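Monday, October 22, 2018

Snack shelf and packing bench, back room.

Started with the tall shelf because the carton from Praritz has been in the way since last week. Cut the tape, flattened the carton, put the packing paper in the blue bin for reuse. Contents matched the slip except for the rice crackers, where we got 11 bags and the slip says 12. Wrote it on the slip and clipped it to the board. Not worth a phone call by itself, but I will mention it with the December order.

The shelf had drifted out of order again. Chips were behind the cookies and two kinds of nuts were mixed in one tub. Took everything off and wiped the boards. The second board from the top has a sticky patch at the left end that does not come up with plain water. Dish soap and the green side of the sponge got most of it. Let it dry before putting anything back.

New order, top to bottom: light and crushable on top, then bars and cookies, then nuts and dried fruit, cans and jars at the bottom. Bags stand upright, front panel out, top seal up. If they lie flat they slide over each other and someone always pulls the bottom one and brings the rest down with it.

Handling note for the chip type bags. Holding them by the middle of the sides works, but they give a lot and the front folds over on itself, so the print gets hard to read. For the shelf it makes no difference. For the Urska boxes I want the front readable when the lid comes off, so smooth the bag out after setting it down and turn it if needed.

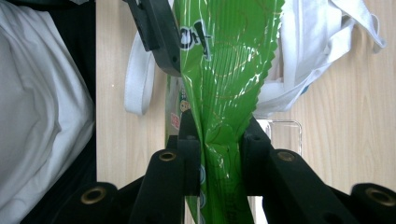
Green bag, pinched at the sides. Zigzag seal on the right.

The shiny bags are also bad under the bench lamp. The folds go white and I can't read the small print without tilting the bag. Moved the lamp to the far end of the bench and it was better. Leave it there for now.

Packed the Urska boxes after lunch. Box size is the 311 from Skonport, same as last time. Order inside: jar or can in the corner first, wrapped once, then bars along the long side, then the bags standing in what is left. Up to 4 bags go in before the lid starts to lift. I tried squeezing in another and the lid closed, but the bag on the end was bent double, so I took it out again. Tissue on top, no tape on the tissue.

Weighed the first finished box on the kitchen scale: 627 g with lid, no label. Did not weigh the rest.

The Tô labels curl if they come straight off the roll. Cut a strip ahead of time and put it under the heavy cutting mat while packing. They went on flat after that.

Left over: one carton of bars (unopened, under the bench), the odd bags in the wire basket, half a roll of tissue. We are low on the narrow tape. The good scissors are back on the hook.

Still to do: relabel the tubs, second coat of soap on that sticky patch, check dates on the bottom board.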